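# Community lunch moves to the Sorkia rooms

The weekly community lunch in Arnix will be served at the Sorkia rooms from Fri 8 May while the floor of the old hall is replaced. Doors open at noon and there are places for 60 people.

Raghavendra Sundaram, who runs the lunch, said the menu would stay the same, with soup, bread and a hot pudding. Guests will eat at shared wooden tables, and the light blue bowls will be used for the soup.
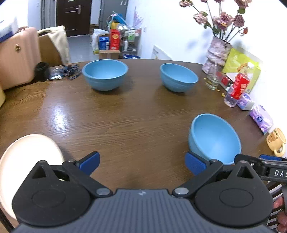
The lunch has been held in the hall on Roy Street for five years. It began with 30 guests and now has a waiting list in winter. Tables at Sorkia will be laid by helpers from 11 o'clock, and anyone able to lend a hand with this is asked to come to the side door.

"The room is smaller, so we'll be serving in two sittings," Mr Sundaram said. "People can stay on for tea between them if they don't mind moving up a bit."

A grant of £500 from the Ustari fund will pay for extra crockery and a second soup pan. Larger bowls are wanted as well as small ones, and gifts from households are welcome if they are free of chips. Guests may bring their own bottled drinks to the table. 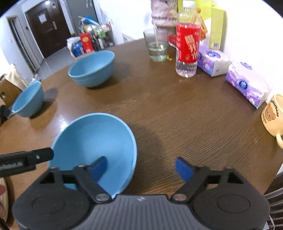
## Booking and travel

Places can be booked at the Arnix library desk or by leaving a name at the Sorkia rooms. Lunch costs £5, payable on the day, and children eat free. The bus stops opposite the entrance, and there is level access from the car park.

The lunch is expected to return to Roy Street in August.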